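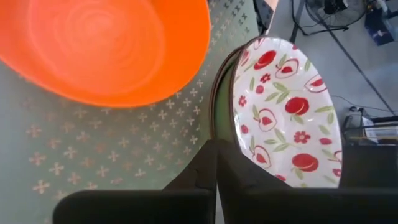

Bowls, Plates and the Space Between Them

Small kitchens run out of depth before they run out of width. A technical look at mixed tableware, how it stacks, and why a cheap metal riser does more than a new cabinet.

A standard wall cabinet has an internal depth of 11 to 12 inches. A large dinner plate takes up nearly all of it. Behind the plate there is no usable space, and above it, in most kitchens, there are several inches of air. Bowls make the problem worse. A bowl is mostly volume, and unless it nests well with its neighbors, that volume is stored empty.

Adelino Moreira has spent most of his working life measuring this kind of waste. He trained as a ceramics technician, moved into kiln loading for a contract pottery and now fits out shelving for rental apartments and small cafes. Kiln loading, he says, was the better education.

"You pay for the kiln by the cubic foot whether there is clay in it or not," he says. "A cabinet is the same. You already paid for the air."

His method begins with everything out on a flat surface. He sorts by rim diameter first, then by wall angle, and only then by color or pattern. Most households do it in the opposite order. They keep the blue bowls with the blue bowls because they look right together, and this works only when the set was bought as a set and has not been added to.

Nesting pitch

The figure that matters in a stack of bowls is the nesting pitch, meaning the height each additional bowl adds. It depends on wall angle, wall thickness and the foot ring. A wide, flared bowl with a thin wall may have a pitch of half an inch. A deep bowl with near-vertical sides and a thick base can have a pitch of more than an inch and a half, and some do not nest at all – they sit on the rim of the bowl below, which is how rims get chipped.

To measure pitch, stack three identical bowls and measure the overall height. Subtract the height of a single bowl and divide by two. Two bowls will give a result, but three shows whether the stack sits level. A stack that leans at three will be worse at six.

Mixed stacks are harder to predict. Two bowls with the same rim diameter can have different profiles, and the one with the steeper wall will tend to bind inside the other. Binding is common with glazed ware that has been put away warm from the dishwasher. The inner bowl cools, a little moisture remains at the contact line, and the two pieces hold together. Pulling them apart by the rims is the usual cause of breakage. Cold water in the inner bowl and warm water around the outer one will normally release them.

Moreira sorts every collection into no more than three stacks per shelf. Beyond that, the rear stacks can be reached only by moving the front ones.

Plain and printed ware

Plain colored bowls mix easily with printed ones on the table, and many households arrive at this combination by accident: a floral set inherited or bought early, then solid colors added as pieces were broken. In storage the two kinds deserve different treatment.

Solid glazes show scratches and gray metal marks, mostly from cutlery, but the marks are in or on the glaze and can often be reduced with a mild oxalic acid cleanser. Printed decoration varies. If the pattern lies under the glaze, it is protected and can be handled like any other surface. If it was applied over the glaze, it can be worn away by the foot ring of the piece stacked on top of it.

A simple test is to look across the surface at a low angle under a strong lamp. Overglaze decoration usually shows a slight change in gloss or a raised edge where the color stops. Underglaze decoration shows an even reflection. A metallic rim band almost always sits on top of the glaze and should be treated as the weakest part of the plate. It should not go in a microwave, and it should not be stored where another plate slides across it.

Unglazed foot rings are the main abrasive in any cabinet. Fired stoneware is hard enough to mark a softer glaze, and the ring concentrates the weight of everything above it on a narrow line. Felt or paper separators solve the problem for plates. With bowls, separators add to the pitch and may make the stack unstable, so Moreira uses them only for printed pieces and limits those stacks to four.

Large plastic bowls, of the kind used for salad or for washing vegetables, should be kept out of the ceramic stacks altogether. They flex, they are usually wider than anything else on the shelf, and the temptation is to fill them with smaller bowls. A filled bowl has to be lifted out whole before anything in it can be used. Moreira puts the plastic bowl upside down on top of the cabinet or on its own hook.

The riser

The most effective single addition to a deep shelf is a short metal riser: a flat perforated top on four bent legs, usually powder coated steel, with enough clearance beneath for a stack of plates. It divides the unused air above the plates into a second level without any drilling.
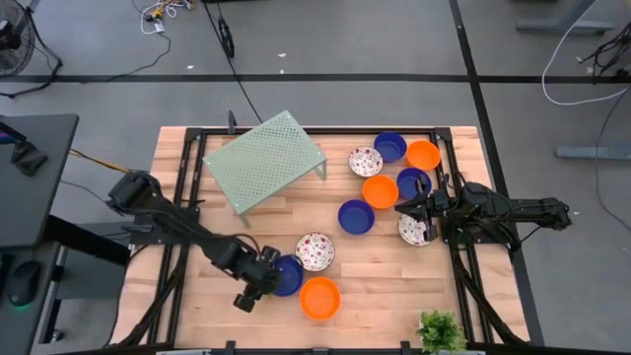 The perforations reduce weight and let damp air move under the foot rings, which dry slowly because the ring traps water against whatever it stands on. They also create a small problem. A foot ring narrower than the distance across two or three holes may rest unevenly, and light bowls can rock. The test is to press on opposite sides of the rim with two fingers. If the bowl ticks, it should be moved or placed on a thin liner.

Risers come from a large number of suppliers and differ less than their prices suggest. Moreira has fitted models from Stovano and Javden in the same building and says he could not tell them apart once loaded. What he checks is the leg. A leg bent from the same sheet as the top has no weld to fail, but it will spread outward under load if the metal is too thin. He loads the riser with twice the weight it will carry, leaves it overnight and measures the distance between the feet in the morning. Any increase and it goes back.

Height is the other variable. An 8-inch riser sounds generous and is nearly always wrong in a wall cabinet, where the shelf spacing is seldom more than 12 inches. It leaves a gap above that is too low for a bowl stack. A riser of about 5 inches divides the same space better, with plates below and two or three bowls above.

Measure the cabinet opening as well as the interior. Face frames commonly reduce the opening by an inch or more on each side, and a riser that fits inside may not pass through. The same applies to cabinets with a center stile.

Weight

Ceramic is heavy, and shelf loading is rarely considered until a shelf bows. A medium stoneware bowl weighs close to a pound. Eight of them with eight dinner plates and a serving dish will bring a shelf to 25 pounds or more, and particleboard will creep under that load over a period of years even if it shows nothing at first.

Place the heaviest stacks near the shelf pins and the lighter ones at midspan. A riser transfers its load through four small feet, so the same rule applies: the legs should stand as near to the ends as the cabinet allows. Plywood or solid wood shelves tolerate more. In a cafe refit for the Grellberg building, Moreira replaced the particleboard with three-quarter-inch plywood and added a front lip. The owner had some 900 pieces in rotation and had been losing several a week, mostly to overfilled shelves.

The cost of breakage is easy to underestimate. Over the first year after the refit, the owner's replacement bill fell from $4,000 to less than half of that. The plywood accounted for a small part of the job. Most of the labor went into sorting.

Plates on edge

Vertical storage suits plates that are used often or that carry overglaze decoration. Each plate stands in its own slot and nothing rests on its face. The disadvantages are width and stability. A rack for eight plates takes up more shelf than a flat stack, and a rack with slots sized for thin porcelain will not accept stoneware.

The lower edge of the plate carries the whole load, so the rack should have wood, rubber or coated wire at the contact points. Bare steel wire will leave marks on a light glaze and will wear a metallic band within months. Plates should lean back slightly, at 5 to 10 degrees from vertical. Fully upright plates move when the cabinet door is closed hard.

For a printed dinner set in daily use, Moreira prefers an open rack on the counter, with the bowls above it on a fixed shelf. He installed this arrangement in February for the Altıntaş household, where the plates had been kept flat in a drawer with a soft liner. The drawer was convenient but too shallow for the bowls, which had migrated to three other places in the kitchen.

Order of work

A full sort of an average kitchen takes a morning. Clear the largest surface available and put down a cloth if the surface is hard. Bring out all of the bowls before any of the plates. Turn each piece over, run a fingertip around the foot ring and smooth any rough spot with fine wet-or-dry paper, used wet. Inspect the rims for chips and hairline cracks. A cracked bowl gives a dull sound when tapped with a knuckle and should not go back into a stack.

Measure rims, test the nesting and write down the pitch for each group. Then measure the shelves. The riser is bought last, when its height and width are known, and it should be tried empty in the cabinet before anything is put on it.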